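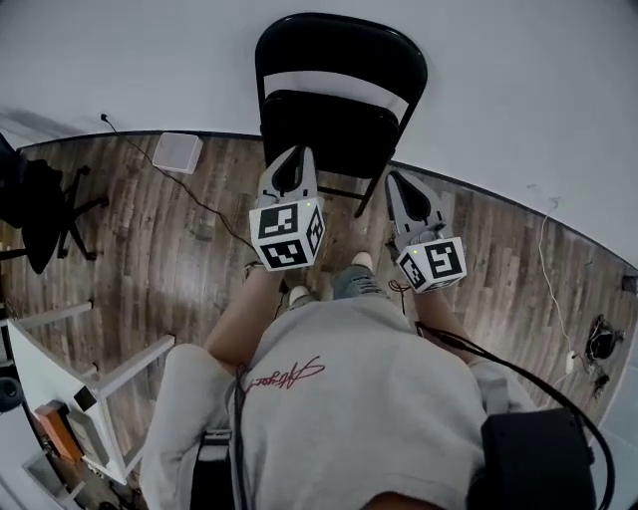

December, 4:40 pm, Plindholm shop

OK so the Berhe dye bath is back on the bench and I'm writing this before I forget which jar was which (again). Batch 6 is the indigo over oak gall on the Gernis wool, same skeins as before, 280 grams total, scoured last night and left to soak in the enamel pot.

Started the vat with the old recipe and it was sulking by lunch. No coppery skin on top, smell was wrong, liquid more murky green than yellow. Added a pinch more lime, put the lid back on and went to do the labels. By two it had turned! Proper yellow-green, nice bloom. First dip five minutes, aired it on the rack, second dip the same. Third dip I let run long because the phone rang, so skein C is going to be darker than the others — don't use it for matching.

The Lulent mordant is still a puzzle. Jar says 300 but the scale kept giving me less, so either the jar was short or somebody borrowed some and didn't write it down. If it was you, please write it down. I made up the difference from the old tub, which is coarser and takes forever to dissolve. Stir it in hot water first or you get freckles, ask me how I know.

Color notes, dry-ish, by the window: A is a soft slate, B nearly the same with a greener cast at the tie, C is almost navy. I like B best. The order (2454) asks for "storm blue," and I have no idea what they think a storm looks like, so I'm sending snips of A and B and letting them pick.

To do: rinse everything again with a splash of vinegar, rub test on white cotton once it's all dry, re-tie the skeins looser next time. The figure-eight ties left pale bands on all of them, B worst. Also we're nearly out of lime, and the good thermometer reads low now, so use the one with the taped handle until I get a new one.

Vat is covered and wrapped in the old blanket. Please don't stir it.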